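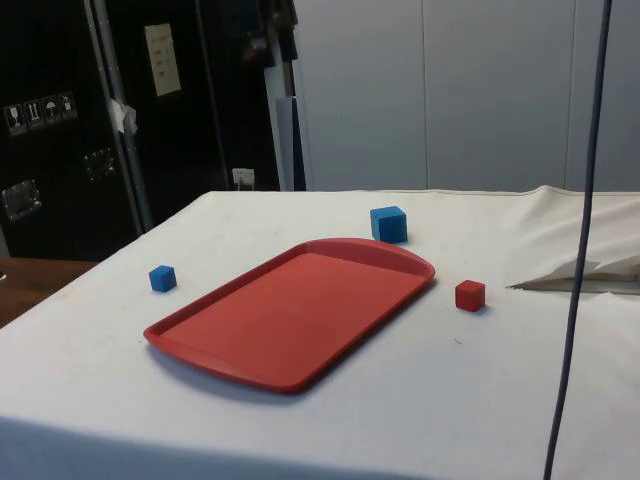
A customer wrote to us in April that our Cunden breakfast tea was the first one her whole family had agreed on, and that the bag had lasted them until the school break. We were so pleased to read it!

## Plostedora Cunden Breakfast Tea, 213 g

We've been blending this one in small batches at our Pratier shop for a good long while now – it's a full, malty black tea that takes milk nicely and doesn't turn bitter if you wander off and forget the pot (we do, most mornings).
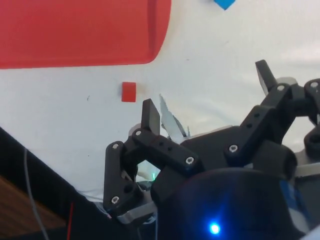
Use 2 teaspoons for a medium pot and let it steep while you get the toast going. Some of you like it stronger, and that's fine – add another spoonful and enjoy it. The bag folds down and keeps well in a dry cupboard, away from the spices.

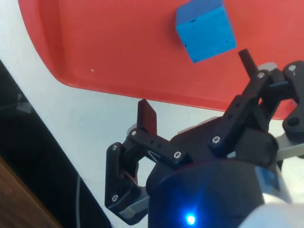 **Can I drink it iced?**
It makes a lovely iced tea. Brew it double strength, let it cool, and pour it over plenty of ice with lemon.

Order 10 bags or more and we'll take 20 percent off.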